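Print this page | E-mail this page

Tido Two-Arm Station - Set-Up Guide
Section 6: Recording Dish Handling Examples

Read Section 5 (Homing the Arms) before you start. An arm that was homed badly will spoil every episode recorded after it.

6.1 Before the session

1. Clear the tabletop of anything that is not part of the task.
2. Start both arms and wait for the status line to read READY.
3. Open the recorder and choose the task name from the list. Do not type a new one. Misspelled task names are filed as separate tasks and have to be merged by hand.
4. Check that all camera views are live. A view that has frozen still shows a picture, so move a gripper and watch for it in each one.

CAUTION: Keep hands and sleeves off the table while the arms are under power. Use the stop button before you reach in to move a dish.

6.2 Placing the dishes

5. Set the dishes within reach of both grippers. Plates may be stacked.
6. Change the starting positions between episodes. Small shifts are enough, but include a few large ones in every session.
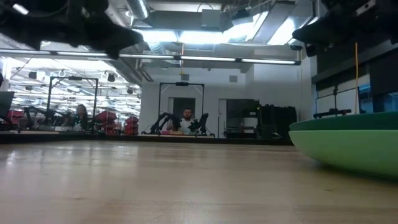
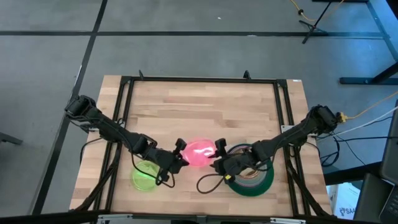
Dish handling session, two camera views

7. Wait 2 seconds with both grippers still, then press Record.

6.3 Recording an episode

8. Work at an even pace. Long pauses are learned along with everything else.
9. If a dish slips, pick it up again and carry on. Recoveries are useful and should be kept.
10. If a dish leaves the table, press Discard and start over.
11. When the task is done, open both grippers, back them away from the dishes and press Stop.
12. Mark the episode Good, Recovery or Bad. Bad episodes are stored but not used for training.

NOTE: Take a break after every 24 episodes. Tired operators drift toward the same grasp each time - check your last few episodes if you suspect this.

6.4 Saving and upload

13. Close the session before shutting down the arms. The recorder writes its index file at this point.
14. Compare the episode count on screen with the count in the folder. If they differ, see error 131.
15. Start the upload. Stations on the Jestesville server upload on their own every Sunday, but do not rely on this if the disk is nearly full.

Related sections
Replacing Omeck fingertips
Kowalchuk cable clips: fitting and spares
Homing the arms
Error codes 100 to 140
Merging task names

Print this page | E-mail this page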